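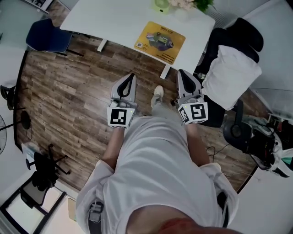
Household robots still slow at the small stuff, Danville group reports

Machines that can tidy a table without help are still a good way off, according to results released on 25 January 2022 by Rillon, a company in Danville that tests robot arms on everyday chores.

Rillon ran 2158 trials over the past year on jobs most people do without thinking: clearing a desk, folding a dish towel, opening a bag, putting a sheet of paper into a sleeve. Hard objects with fixed shapes gave the machines little trouble. Cups, boxes and bottles were picked up and set down correctly in most attempts. Anything soft was another matter.

"A cup is the same cup every time you reach for it," said Souad Lahlou, who runs the trials. "A bag changes shape when you touch it, and again when you let go. The arm has to keep looking, and right now it mostly doesn't look often enough."

The slowest job was straightening a thin bag and laying it flat. A person does it in 7 seconds. The arm took 185 seconds on its better runs, and on many others it let go early or folded the bag over on itself and had to be stopped.

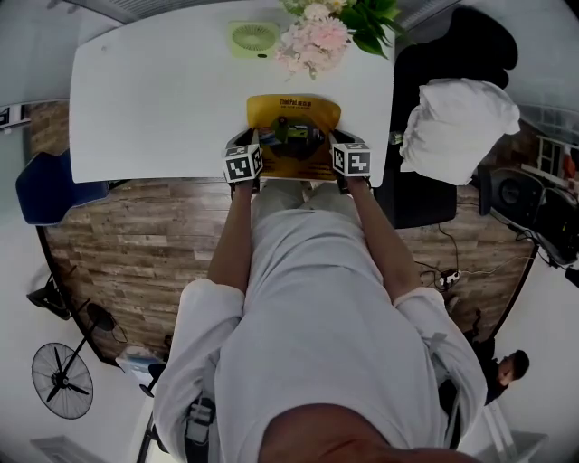
Much of the company's work now goes into recording people. Workers do a chore with their bare hands, then do it again with hand-held grippers, and the recorded movements are used to train the arms. The sessions are short, and each chore is repeated with the objects moved to new places on the table.

Hazem Benmoussa, who has worked on the recordings since April, said the grippers take some getting used to. "You lose most of your fingers, so you start using the table more. You push things against it, or you hold with one side and pull with the other. Those are the tricks we want the arm to pick up."

He said new people usually try to go too fast in their first sessions and are asked to slow down.

Shops may see results before homes do. Hoshino, a packaging supplier, has been trying two arms on a packing line at its Bondholm warehouse, where they place boxed goods into cartons. Soft pouches still go to a separate bench and are packed by hand.

"On boxes they keep up," said Rachid Naciri, the shift manager there. "On pouches we tried it for a couple of weeks and went back. Somebody had to stand next to the thing the whole time, so we weren't saving anything."

Naciri said the warehouse plans to keep the two arms and has no plans to buy more this year.
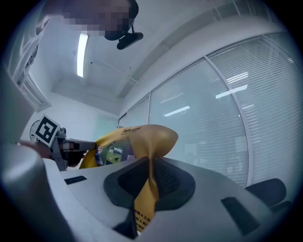

Lahlou would not give a date for a home machine. She said the next round of tests will cover 90 chores, with more bags, cloths and paper than before, and that the arms will have to work in rooms they have not been trained in. Lighting and clutter both caused failures in the last round, she said, including on jobs the arms had handled well in the test room.

Rillon plans to publish the full list of chores before the new round begins. Price was not part of the study.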